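What is a military medal?

A medal is a small piece of metal, usually hung from a ribbon, that a country gives to people who have served in its army, navy or air force. Some medals are given for brave acts. Others show that a person took part in a certain campaign, or served for a set number of years.

How is a medal made?

An artist draws the design first. The design is then cut into a hard steel block called a die. A press pushes the die into a blank metal disc with great force, and the pattern is left on the surface. Many medals also have the owner's name and service number stamped around the rim – this is called naming.

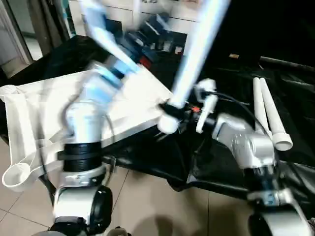 Two robot arms, one with a long pale rod in its gripper.

What does the ribbon tell you?

Each medal has its own ribbon. The colours and stripes are set by rule, so a trained person can read a row of ribbons from left to right. On everyday uniform, only a short strip of ribbon is worn, fixed to a bar.

Who looks after old medals?

Some stay with families and some go to museums. The Cartwright Collection in Trodard holds 362 medals, kept in 25 shallow drawers. The air in the store is kept dry, as damp can damage both metal and cloth. Staff wear gloves, because skin leaves oils that mark silver.

Words to know

Campaign: a set of military actions in one area.
Clasp: a metal bar on the ribbon that names a place or date.
Obverse: the front of a medal.
Reverse: the back of a medal.

Written by Tegan Maihi. Last checked August 8, 2018.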